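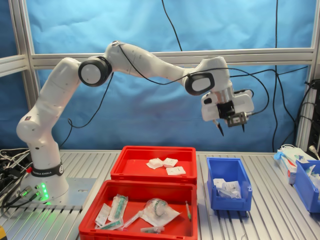

Fig. 4. Arm on a slotted aluminum table, with its cables at the left side of the base.

Section 4: Setting Up Your Wedero Label Printer for the First Time

Welcome back! If you've followed along from Section 3, your Wedero is out of its box, the orange shipping tape is off, and you have the power cord, the USB cable and one starter roll of labels beside you. Set aside 15 minutes for this part. You may well finish sooner, but it's so much nicer not to be rushed, especially the first time you thread a roll.

Choosing a spot

1. Pick a flat, steady surface that doesn't wobble when you lean on it. A kitchen counter is fine as long as it's well away from the sink.
2. Leave a hand's width of space behind the printer so the cord can come out without a sharp bend.
3. Plug the cord into the back of the printer first, and then into the wall. Leave the power switch off for now.

Note: If you bought the Brevport stand, attach it before you go any further. The two thumbscrews go in from underneath, and finger-tight is plenty.

Loading the labels

4. Press both side tabs and lift the lid until it clicks. It will stay up by itself.
5. Slide the roll onto the spindle with the loose end coming over the top, toward you. (If the labels come from underneath, the print side faces the wrong way and you'll get a nice long strip of blanks.)
6. Move the gray guides in until they just touch the edges of the roll. The roll should still turn easily with one finger.
7. Feed the loose end through the front slot, pull out the length of one label, and close the lid. Press on both corners until you hear two clicks.

CAUTION: The cutter sits just inside the front slot and it is sharp. Keep fingers out of there, and please keep little helpers at arm's length while the lid is open. 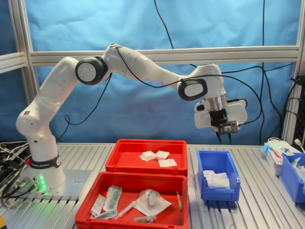

Fig. 5. Green lights on the front of the base; thin black cables along the arm.

Turning it on

8. Flip the power switch. The ring on the front blinks for a few seconds and then turns a steady blue.
9. Hold the Feed button until one label comes out, then let go. The printer is measuring the gap between labels, and it remembers this until you change to a different size.
10. Connect the USB cable to your computer and wait for the Wedero window to open.
11. Choose your roll from the list. The starter roll is type 3218, and it holds 630 labels, so there's plenty to practice on.
12. Click Print Test Label. You should get a border with your computer's name in the middle.

Note: If the border looks crooked, open the lid, turn the roll back a little to take up the slack, and start again from step 7. A loose roll is nearly always the culprit.

If the ring turns red

Switch off, wait 45 seconds, and switch on again. Still red? Open the lid and look for a label stuck to the roller. Peel it away gently by hand, and never use a knife or scissors, which can scratch the rubber.

Once your test label looks good, go on to Section 5, Designing Your First Label.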